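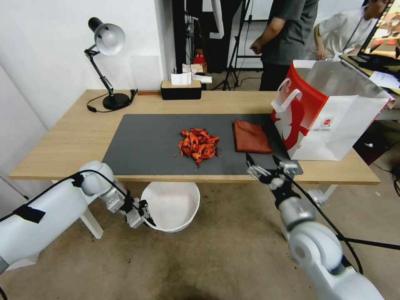 Umside Civic Honours: arrangements for the March presentation

To all subscribers to the Honours list

The Council Office has now confirmed the recipients of this year's Umside Civic Honours. Four residents will be inducted at the presentation in March, and each has accepted in writing. Their names will be released by the Council on the morning of the ceremony. Subscribers who nominated a successful candidate have been told separately and are asked to keep the information to themselves until then.

The public ballot for the Doucette Medal closed with 1,209 valid papers. Papers received without a signature were set aside under rule four of the scheme and do not form part of that total. The result was certified by the Returning Officer and is not open to appeal, although any elector in Umside or Estano may inspect the certificate at the Council Office during normal opening hours.

The ceremony will be held at Felter Hall. The Mayor will preside and the citations will be read by the ward members concerned. Guests should be seated before the civic party enters. Recipients may bring two guests each to the reserved seats, and further guests are welcome in the body of the hall. Requests for step-free seating or a sign language interpreter should be sent to the Council Office with the acceptance slip.

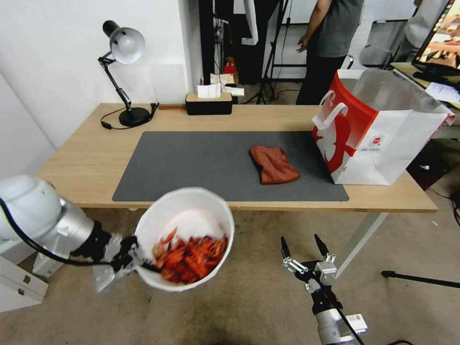 Crayfish in a white bowl.

Past recipients are invited to wear their medals. Those whose ribbon needs replacing may hand the medal in at the front desk, where a receipt will be given. Ribbons can't be posted out.

Several subscribers have asked whether the citations might be shortened. The Mayor has agreed that each will be limited to a single printed page, and ward members have been informed. The full text will be placed in the Honours Book as before.

The message to which this notice responds is copied beneath for those who joined the list after it was sent.

Council Office, Umside

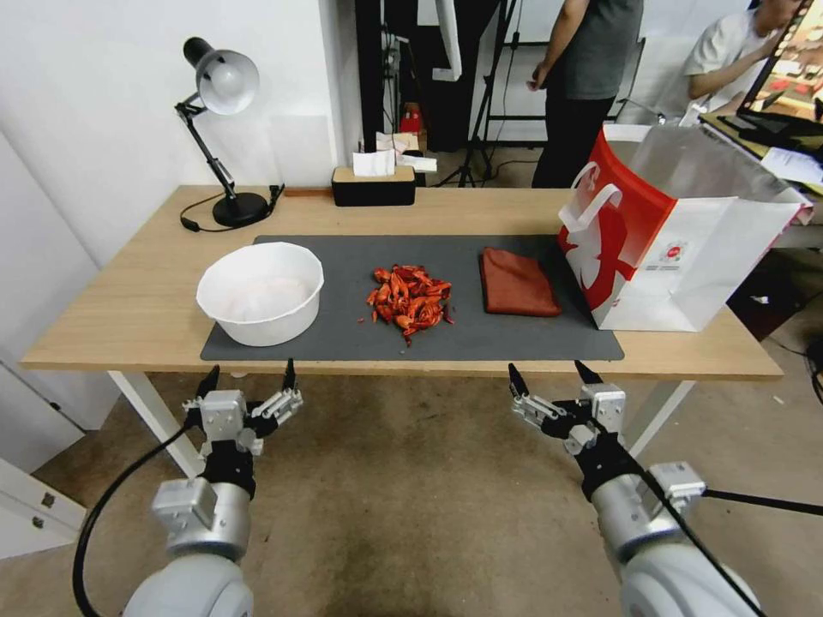 Raymonde Chisholm wrote on Dec 30, 2022:

> I should be grateful to know when the recipients of the Honours will be
> announced, and whether the ballot figures for the Doucette Medal are to be
> published. Last year's notice gave neither.
>
> May I also ask that the citations be kept to a reasonable length? The Estano
> guests had to leave for their coach before the final award was made.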